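Prernico Support Centre
Venue and Hospitality Services
Ticket 2863: Cocktail batch costing returns incorrect yield after recipe import
Status: Resolved, monitoring
Priority: Normal
Product area: Recipe Library, Batch Costing, Bar Inventory
Reported by: Clotilde Fleury, Beverage Manager, Hasier
Assigned to: Sivaprasad Salian, Hospitality Support
Escalated to: Évan Aubert, Data Services

Summary of the issue

The client operates a cocktail bar and an adjoining tasting room under one licence. In June the client transferred its full recipe library from Kostus to the Prernico Recipe Library using the standard import template. A total of 1,004 recipe lines were accepted. Following the import, the client reported that batch costing for pre-mixed cocktails produced yields well below the volume drawn at the bar, and that the cost per serve was overstated as a result. Single-serve recipes were not affected.

Description provided by the client

"We pre-batch our stirred drinks each afternoon before service. The house Manhattan variation is built as a 10-litre batch, including dilution. Since the import, the system shows a finished yield of a little over eight litres for the same quantities. The bar team has measured the finished batch on three occasions and the volume is correct. The costing report is therefore charging us for drinks that we are in fact pouring. We would be grateful for a correction before the end-of-month stocktake."

Initial response, Sivaprasad Salian, 9:40 a.m.

Thank you for your report. The recipe in question has been opened in read-only mode and the ingredient quantities agree with the source file. Spirits, vermouth and bitters are costed correctly. The dilution line, entered as "water, filtered", is present in the recipe but carries no volume in the yield calculation. Please confirm the following:

Whether dilution was recorded in Kostus as an ingredient or as a percentage applied to the finished batch.

Whether any batch recipe has been edited by hand after the import.

Whether the unit preference for the venue is set to millilitres or to imperial ounces.

Client reply, 11:15 a.m.

Dilution was recorded as a percentage. No recipe was edited after the import. The venue preference is millilitres, although a number of older recipes were written in ounces by the previous bar manager, Faraji Mohamedi, and were never converted.

Investigation, Sivaprasad Salian, 1:30 p.m.

The behaviour was reproduced on a test venue. When a percentage is imported against an ingredient with a zero purchase cost, the import routine classifies the line as a garnish. Garnish lines are excluded from yield by design. Filtered water has no purchase cost and was therefore classified in the same manner as a lemon twist or a cherry.

A query of the library returned 91 batch recipes with at least one dilution line in the garnish class. The ounce-based recipes were checked separately and had been converted correctly.
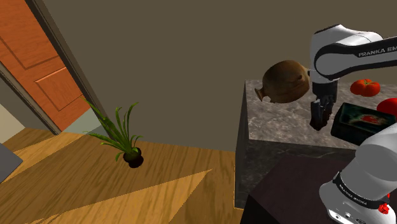 The garnish class requires some explanation, as it was the origin of the fault and will be encountered again during correction. An item belongs in this class when it is placed on or beside a finished drink and contributes no measurable liquid. The same item may legitimately appear in more than one class, depending on its use. The bright red tomato on the grey marble counter is a suitable illustration: cut as a wedge for the rim of a Caesar, it is a garnish and is excluded from yield; pressed for tomato water, it is a liquid ingredient and must carry a volume. The class is therefore set on the recipe line and not on the inventory item. Clients are asked not to change the class at inventory level, as doing so will alter every recipe in which the item appears.

Interim workaround issued to client, 2:05 p.m.

1. Open the affected batch recipe and select Edit Lines.
2. Locate the dilution line and change the class from Garnish to Liquid, Non-Costed.
3. Enter the dilution as a fixed volume in millilitres. Do not enter a percentage at this stage.
4. Save the recipe and select Recalculate Yield.
5. Compare the finished yield with the measured batch volume before closing the record.

The client was advised to apply the workaround only to recipes in current service, and to leave the remainder for bulk correction.

Client reply, 3:50 p.m.

The workaround has been applied to the house Manhattan and to the white Negroni. Both now show the expected yield. The clarified milk punch, however, has moved in the opposite direction and shows a yield greater than the measured volume. Please advise.

Response, Sivaprasad Salian, 4:20 p.m.

The milk punch record has been reviewed. Clarified recipes lose volume in the curd and in the filter, and this loss was recorded in Kostus as a negative dilution percentage. The import template does not accept negative values and removed the sign. When the line was reclassified, the loss was added to the batch. The matter is being escalated to Data Services, as it falls outside the scope of the workaround. Please return the milk punch to its previous state in the interim.

Escalation note, Évan Aubert

Confirmed as described. Two separate faults are present:

(a) Zero-cost percentage lines are imported as garnish.
(b) Negative percentages are imported without the sign.

Fault (a) has been corrected in the import routine. A bulk correction script has been prepared for the client's library and will reclassify dilution lines by name match on "water", "dilution" and "eau filtrée", the last of these having been used by the client's French-speaking staff. Lines named "soda water" and "tonic water" are excluded from the match, as both are purchased items and carry a cost. "Tomato water" and "rose water" are likewise excluded.

Fault (b) will be addressed by a new field, Process Loss, available on batch recipes only. The field accepts a percentage or a fixed volume and is applied after all liquid lines have been totalled. The client's clarified recipes will need to be entered by hand. Ginette Chauvin of Client Training has offered to complete this work with the client by telephone.

Bulk correction

The script was run outside service hours with the client's written consent. A backup of the library was taken beforehand and will be retained until the client has completed one full stocktake. The house Manhattan and the white Negroni, having been corrected by the client, were skipped. One recipe was rejected by the script: a spritz listing both filtered water and soda water on a single line. The line was split and resubmitted without error.

Training call, Ginette Chauvin

Process Loss values were entered for the clarified milk punch, the coffee-washed rum and the tomato water Martini. The client asked whether loss should be measured by weight or by volume. Either is acceptable provided that the same method is used each time; the client has chosen volume, measured after the second pass through the filter. The client also asked whether a default loss could be set for all clarified drinks. This is not supported at present, and a feature request has been recorded on the client's behalf.

Client confirmation

"Yields now agree with our measured batches and the cost per serve is back where we would expect it. The milk punch is within a small margin that we attribute to the filter. Our one remaining question concerns the supplier price feed from Rojanasak, which still lists vermouth by the case and not by the bottle. I understand this should be raised separately."

Closing notes, Sivaprasad Salian

The supplier price feed has been logged as a new ticket and linked to this record. The import guide has been amended to state that dilution percentages will be treated as liquid lines, and that negative percentages will be rejected with a warning. This ticket will remain in monitoring status until the client's stocktake has been submitted. Further correspondence on batch yield may be added by replying to the original notification message.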